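4.2 Simulated Bimanual Setup

The planner was evaluated in simulation on a two-arm workcell model maintained by the Zimitz group. Each episode places two shallow bowls on the tabletop, and the initial poses are drawn from a fixed set of 300 layouts.
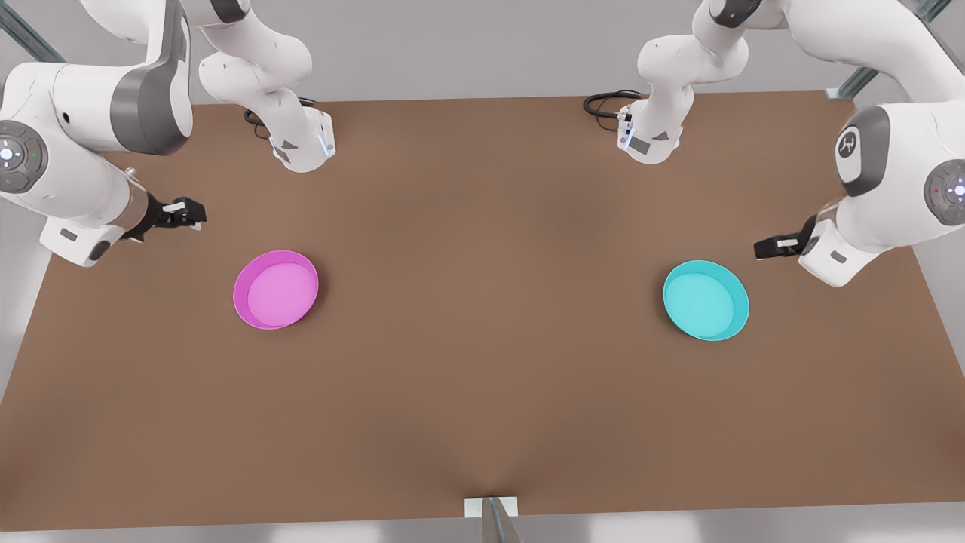 Figure 3. Simulated workcell with both grippers open and one bowl near each arm.

Collision checks between the arms run at every planning step, and a trajectory is rejected if either arm violates the clearance margin. Of 800 episodes, 19 ended in a planner timeout. These were counted as failures in all results reported in Section 5.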